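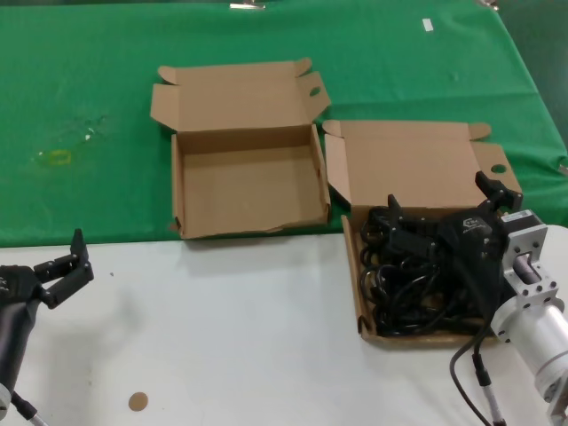 What went wrong with the cable packing cell?

A gripper held on when it should have let go. The arm had a bundle of cable between its fingers, got the signal to open, and went on to its next move with the fingers still shut. The cable pulled tight, the box came along with it, and the arm kept going until its force limit finally stopped it.

FOR IMMEDIATE RELEASE

Jutthorpe, 11/25/24 — We're Fumwood, we build and program two-armed packing cells, and we're putting a hold on one of our own releases today. If you run a cell with our Amundsen control software and it handles cables, cords, hoses or anything else that can snag, please stop that job until you've loaded the fix. The rest of your work can carry on.

I run the service desk, so I'm the one who gets to write this (and the one who'll pick up if you call). I'd rather give you the long version than two stiff paragraphs, so bear with me!

Nobody was hurt. The cell was inside its guard zone and the operator was outside it, right where the manual says to be. What we lost was one gripper finger, a length of cable and a fair bit of sleep.

Our packing job sounds like the dullest thing in the world. One arm steadies an open cardboard box, the other lowers a coil of cable into it, lets go and backs out. Cardboard gives a little, flaps get in the way, and a coil of cable never lies the same way from one try to the next. A loop can hook over a fingertip as the hand opens, and from the motor's side that feels a lot like a hand that's still closing on something.

That's where we slipped up. In April we changed how Amundsen decides whether a gripper has opened. Before the change, it waited for the finger position to be reported back. After the change, it took the open command as good enough if the reading was late, and moved on. We did it to shave a short pause off every cycle, and people liked it — I liked it! On rigid parts it never caused us any grief. On cable, with a loop around a finger and a slow reading, the arm could start its exit with the hand still closed.

We went back through 400 logged packing cycles on our test cell once we knew what to look for. In 367 of them the open reading came in on time. In the rest it came in late, and the arm went ahead anyway. Only 2 of those late ones ended in a real pull on the cable, and one of the two is the failure I've described. The other was so mild that it got written up as a box that had slid. I signed off on that note myself, and I should have asked more about it. 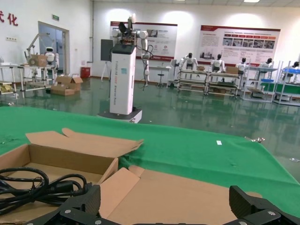 What should you do if your cell packs cables?

Stop the cable job, leave the arms parked, and call or write to us for Amundsen's November patch before you start it up again. If an arm has already stopped with something in its grip, don't tug on the cable. Cut the power at the main switch, lock it off, support the arm by hand if your model needs it, and then work the fingers open with the release key.

The patch puts the old wait back. If the position reading doesn't show an open hand, the arm stays where it is and asks for a person. We've also dropped the pull limit during the exit move to 70 percent of what it was, so a snag trips the stop sooner. Your cycles will get a touch slower. I know some of you fought hard for that time, and I'm sorry to take it back.

A few other things while I've got you:

Check the finger screws. A hard pull can loosen them, and a loose finger gives you odd readings all by itself.

Look over the cables that run along the arm as well as the ones you're packing. After our stop we found a connector on the test cell that had been strained, and it would have bitten us later on.

Clear loose flaps and scraps of cardboard out of the work area between runs. They had nothing to do with this fault, but they do make it harder to see what happened after one.

If you bought your grippers through Lumico, you don't need to go through them for this. Lumico supplied the hardware, the hardware did what it was told, and the mistake was in our software. They've been good sports about it and are checking the broken finger for us so we can learn how much load it took before it let go. When we have that figure we'll add it to the service notice.

We're also changing how a release gets out the door. Until now our soft-goods tests ran on bagged parts and folded cloth, and cable only got a quick try near the end. From here on, any change to gripper timing has to pass a full cable run, tangled coils included, with late readings forced on purpose. I've asked for the service desk to have a say in that too, and we've been given one. (Careful what you ask for — my Monday is now mostly coils of cord.)

You may be wondering whether your own cell has had a near miss. Send us your gripper log and we'll go through it with you at no charge. The entry to look for is an open command followed by a move with no position reading in between. If you find one, hang on to the file even if nothing seemed to go wrong at the time.

The hold stays in place until each site has confirmed the patch with us in writing. Cells that haven't confirmed will keep getting calls from the desk, and yes, that'll be me.

About Fumwood

Fumwood designs and supports two-armed packing cells for small and mid-sized shops from its workshop in Jutthorpe. Amundsen is the control software supplied with every Fumwood cell.

Press and customer contact: Fumwood service desk, Jutthorpe. Please mention "cable hold" so your message comes straight to us.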